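Mittwoch, 2. Dezember 2020
Werkstatt Senness, Apfellager

Die Boskoop aus dem Oktober sind jetzt im Nordkeller. Neun Grad an der Tür, was für Rotwein reizend wäre. Hinten an der Wand ist es kühler, wie viel, weiß ich erst, wenn Sun-ja das zweite Thermometer zurückbringt. Sie hat es für den Sauerteig.

Bestand laut Waage: 185 kg, davon 12 kg schon aussortiert, meist Stippe, zweimal Mausefraß. Die Maus hat sich ausschließlich an der Reihe mit den guten Etiketten bedient. Falle steht, Käse war am Morgen weg, Falle unberührt.

Dae-han will weiter in Zeitungspapier wickeln. Ich habe letzte Woche eine Lage gewickelt und dabei vor allem viel Zeitung gelesen. Kompromiss: Regal links gewickelt, Regal rechts nackt, Vergleich im April. Wer vorher aus dem linken Regal nascht, trägt es bitte in die Liste ein (Ye-rin!).
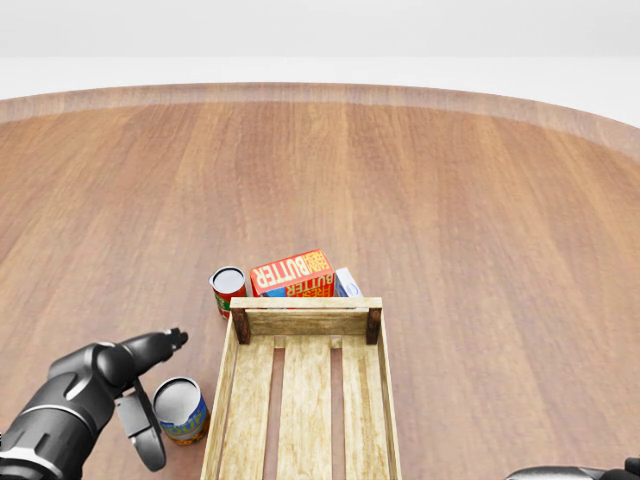 Offene Lattenkiste auf rundem Holztisch, drei Bodenlatten längs.

Zum Stapeln: höchstens zwei Lagen, Stiele nach oben. Bernadette meint, Stiele nach unten, ihre Großmutter habe das immer so gemacht. Die Großmutter hatte allerdings einen Keller mit Lehmboden und wir haben Estrich und einen Heizkreisverteiler. Eimer mit Wasser aufgestellt, Feuchte seither etwas besser. Seon-mi ist schon hineingetreten.

Die Birnen bleiben draußen im Schuppen, die gasen mir zu viel. Kartoffeln ebenfalls raus, egal was auf dem Zettel von Kistent steht.

Offen: Lüftungsgitter entrosten, Thermometer zurückfordern, neuer Käse.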